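닦는 로봇을 닦는 사람들
주물로 정비 책임자 아니발 타바레스 인터뷰

로봇 설비의 도입 사례는 널리 소개되지만, 도입 이후의 유지관리가 기록으로 남는 경우는 많지 않다. 본지는 설비 관리 실무를 다루는 연속 기획의 일환으로, 주물로(Dumulo) 실증동에서 액체 오염 제거용 작업 셀을 담당하는 아니발 타바레스(Aníbal Tavares) 정비 책임자를 만났다. 면담은 7월 중 오전 설비 점검이 끝난 뒤 두 시간에 걸쳐 진행되었다.

타바레스 책임자가 관리하는 셀의 명칭은 '시노마우(Sinomow)'이다. 고정식 6축 팔 한 대와 평행형 그리퍼, 손목에 장착된 소형 카메라, 흰색 작업면으로 구성되며, 천을 쥐고 작업면 위의 액체를 닦아 내는 동작을 반복 수행한다. 식음료 매장과 급식 시설의 작업대 청소를 염두에 둔 실증 설비로, 기계부는 바레투(Barreto)가 공급하였고 제어 프로그램은 주물로가 자체 개발하였다.

구성이 단순한 만큼 관리도 수월하지 않겠느냐는 질문에 그는 동의하지 않았다.

"축 수로만 보면 평범한 장비입니다. 그런데 물체를 옮기는 셀은 하루를 마치면 대체로 아침과 같은 상태입니다. 저희 셀은 매번 액체와 접촉합니다. 천은 젖고, 손가락 패드에는 당분이 남고, 카메라 창에는 미세한 방울이 튑니다. 아침과 저녁의 기계가 같은 기계가 아니라는 전제에서 점검표를 만들었습니다."

점검표는 가동 전, 교대 시, 가동 종료 후의 세 부분으로 나뉜다. 전체 항목은 42개이며, 그중 22개가 가동 전 점검에 배정되어 있다. 타바레스 책임자는 이 비중이 의도된 것이라고 설명하였다.

"초기에는 종료 후 점검이 훨씬 길었습니다. 하루 일을 마친 사람이 긴 목록을 들고 있으면 뒤로 갈수록 서명만 남습니다. 그래서 세척처럼 당일에 반드시 해야 하는 항목만 저녁에 두고, 측정과 확인은 전부 아침으로 옮겼습니다. 담당자가 바뀌어도 아침 기록만 읽으면 셀의 상태를 알 수 있습니다."

가동 전 점검은 작업면에서 시작된다. 작업면이 기준 높이에서 벗어나면 천을 누르는 힘이 위치마다 달라지기 때문에, 담당자는 네 모서리와 중앙의 높이를 측정하여 전날 값과 비교한다. 허용 편차는 2mm로 정해져 있다. 이를 넘으면 받침 볼트를 조정하고, 조정 후에는 같은 지점을 처음부터 다시 측정한다. 한 모서리만 고치고 나머지를 확인하지 않는 것은 금지되어 있다.

"받침은 한쪽을 올리면 대각선 반대쪽이 움직입니다. 신입 담당자가 가장 자주 놓치는 부분입니다. 저도 처음 맡았을 때 오른쪽 앞 모서리를 반나절 동안 붙들고 있었습니다. 문제는 왼쪽 뒤에 있었습니다."

다음 순서는 손목 카메라다. 카메라는 액체의 경계를 판별하는 데 쓰이며, 관리의 핵심은 조명과의 관계에 있다고 그는 말하였다. 광택이 있는 흰 면에서는 액체 가장자리에 맺히는 반사광과 면 자체의 반사광이 비슷한 밝기로 잡힐 수 있다. 주물로는 이를 줄이기 위해 조명 각도를 고정 지그로 관리하고, 노출값의 변경 권한을 정비 담당자에게만 부여하였다.

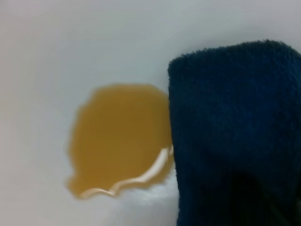
흰색 작업면 위의 호박색 액체와 남색 타월. 액체의 가장자리를 따라 반사광이 맺혀 있다. 손목 카메라 화면.

타바레스 책임자는 담당자 교육에서 액체와 천이 맞닿는 경계를 읽는 법을 가장 먼저 가르친다고 하였다.

"색이 있는 액체는 안쪽을 찾기가 쉽습니다. 어려운 것은 언제나 가장자리입니다. 밝은 선이 액체의 끝인지, 바닥의 번들거림인지를 사람이 먼저 구분할 줄 알아야 합니다. 사람이 화면을 보고 판단하지 못하는 상태라면 그날의 노출 설정은 잘못된 것입니다. 프로그램을 의심하기 전에 조명 지그부터 보라고 합니다."

어두운 색의 천을 사용하는 이유도 같은 맥락에서 설명되었다. 흰 면과의 대비가 뚜렷하여 천의 윤곽을 잡는 데 유리하다는 것이다. 다만 그늘진 접힘 부분은 거의 검게 나타나 질감을 구분하기 어렵다. 이에 따라 셀에서는 접힌 안쪽을 판별 영역에서 제외하고, 액체와 마주하는 변을 기준선으로 삼는다.

천의 관리에는 별도의 절차가 있다. 주물로는 파일 조직의 면 타월을 사용하며, 새 타월은 섬유 유연제 없이 세탁한 뒤에 투입한다. 유연제가 남은 천은 액체를 빨아들이지 못하고 밀어내는 경향이 있다는 것이 그의 설명이다. 접는 방법도 작업 지침에 규정되어 있다. 접힌 모서리가 위로 가도록 하고, 액체와 먼저 닿는 변에는 접힘이 겹치지 않게 한다. 보풀이 길게 일어난 천은 그 자리에서 교체한다.

"보풀 한 올이 작업면에 떨어지면 카메라에는 가는 선으로 보입니다. 시스템은 그것을 남은 얼룩으로 판단하고 같은 자리를 계속 닦습니다. 닦을수록 보풀은 더 떨어집니다. 한번은 점심시간 내내 셀이 아무것도 없는 한 곳만 문지르고 있던 적도 있습니다. 이후 동일 구역의 반복 횟수에 상한을 두었고, 상한에 이르면 정지하고 담당자를 부르도록 하였습니다."

가장 큰 수리 이력을 묻자 그는 정비 일지의 213번 기록을 펼쳤다. 올해 초 그리퍼가 천을 쥔 상태에서 조금씩 놓치는 현상이 나타났다. 처음에는 파지력 부족으로 보고 구동부의 전류 제한을 올렸으나 증상은 오히려 잦아졌다. 담당자들은 이어 패드를 새것으로 교체하였고, 사흘간 정상 가동하다가 같은 현상이 재발하였다.

원인은 손가락 안쪽 가이드 레일에 있었다. 시럽 성분의 시험액이 천을 타고 올라와 레일 틈에서 굳으면서, 한쪽 손가락이 끝까지 닫히지 않았다. 제어기는 두 손가락의 위치를 하나의 값으로 읽고 있었기 때문에 이상을 감지하지 못하였다.

"전류를 올린 것은 제 판단이었고, 잘못된 판단이었습니다. 일지에도 그렇게 적었습니다. 굳은 레일을 더 센 힘으로 밀었으니 구동 나사까지 상했습니다. 레일만 세척했으면 오전에 끝날 일이 부품 교체로 이어졌습니다."

수리는 그리퍼를 손목에서 분리하여 진행되었다. 담당자들은 레일과 손가락을 미온수로 세척하고 완전히 건조한 다음, 손상된 구동 나사를 교체하고 식품 설비용 윤활제를 도포하였다. 재조립 후에는 손목과 그리퍼 사이의 기준점을 다시 맞추었다. 바레투의 기본 지침은 그리퍼 분리 시 기준점 재설정을 권장 사항으로 두고 있으나, 주물로의 내부 지침에서는 필수 사항이다.

재발 방지를 위해 두 가지가 변경되었다. 손가락 위쪽에는 액체의 상승을 막는 실리콘 턱이 추가되었다. 또한 교대 시 점검에 그리퍼를 빈 상태로 여닫으며 좌우 손가락의 간격을 육안과 게이지로 확인하는 항목이 들어갔다. 실리콘 턱은 외주 없이 현장에서 제작하였으며, 현재 형상은 네 번째 수정본이다. 앞선 세 개는 천에 걸리거나 카메라 시야를 가려 폐기하였다.

세척제 선정에 관해서는 신중한 답변이 돌아왔다. 알코올 계열은 건조가 빠르지만 카메라 보호창의 코팅을 손상시킬 우려가 있어 작업면과 금속부에만 사용한다. 보호창은 증류수를 적신 무진천으로 한 방향으로 닦는다. 원을 그리며 닦는 것은 허용하지 않는다.

"원으로 닦으면 중심에 동그란 자국이 남습니다. 눈으로는 보이지 않다가 조명이 비스듬히 들어오면 나타납니다. 그 창은 결국 갈아야 했습니다."

시험액 또한 정비의 대상이라는 점은 외부에서 흔히 간과된다. 점도가 일정하지 않으면 셀의 이상과 액체의 이상을 구별할 수 없다. 주물로는 시험액을 당일 조제하여 당일 폐기하며, 용기에 조제 시각과 담당자 이름을 적는다. 오후 4시 이후에는 새 시험액을 만들지 않는다. 저녁 세척 전에 소진하지 못하면 배관과 수거함에 남기 때문이다.

안전 절차에 대하여 타바레스 책임자는 예외를 인정하지 않는다는 입장을 밝혔다. 작업면에 손을 넣는 모든 작업은 구동 전원을 차단하고 잠금장치를 건 상태에서 이루어진다. 천 한 장을 바꾸는 경우에도 동일하다. 시행 초기에는 교체마다 시간이 걸린다는 불만이 제기되었으나, 타월 보관함과 잠금장치를 같은 쪽으로 옮긴 뒤로는 줄어들었다고 한다.

"바닥에 액체가 있는 설비입니다. 미끄러지면 사람은 무엇이든 잡습니다. 그때 잡은 것이 움직이는 팔이어서는 안 됩니다."

주물로는 다음 단계로 짐콤브(Zimcombe) 시설에 동일한 구성의 두 번째 셀을 설치할 계획이다. 타바레스 책임자는 설치에 앞서 현지 담당자들이 시노마우에서 그리퍼 분해와 기준점 설정을 직접 수행하도록 일정을 요청해 두었다. 문서만으로 인계하는 방안도 검토되었으나 채택되지 않았다.

"점검표는 드릴 수 있습니다. 그러나 레일이 뻑뻑해지기 시작할 때의 손 느낌은 적을 방법을 아직 찾지 못했습니다. 두 번은 직접 분해해 보셔야 합니다. 첫 번째는 제가 옆에 있고, 두 번째는 제가 다른 방에 있을 것입니다."

짐콤브 셀에는 좌우 손가락의 위치를 각각 읽는 그리퍼가 적용될 예정이다. 시노마우의 그리퍼를 같은 사양으로 교체할지는 아직 결정되지 않았다. 타바레스 책임자는 교체가 이루어지더라도 교대 시의 게이지 확인은 점검표에 그대로 둘 것이라고 밝혔다.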